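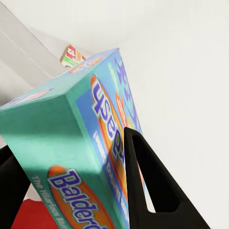 Balderdash box

Home | Forums | Hair Care | Retailers | Log in

Grasano curl cream: change of supplier

Print this page | E-mail this thread

fuldale_salon
Members are advised that Grasano curl cream will be supplied through Văduva from June. The minimum order rises from 7 units to 11. Existing accounts need not reapply.

tress_ledger
The increase is regrettable. Our shop in Idville sold 77 jars last year, and smaller branches will be left holding stock past its date.

fuldale_salon
The jars keep for two years unopened. I do not consider the new minimum unreasonable.

combandco
With respect, that applies to the old recipe. The notice sent to our branch gives one year for the version without silicone. Has the price per jar been confirmed?

fuldale_salon
It has not. I accept the correction on shelf life and will request the price list in writing.

tress_ledger
Please also ask whether branches may share an order. We would take four jars at most.

Reply | Back to Retailers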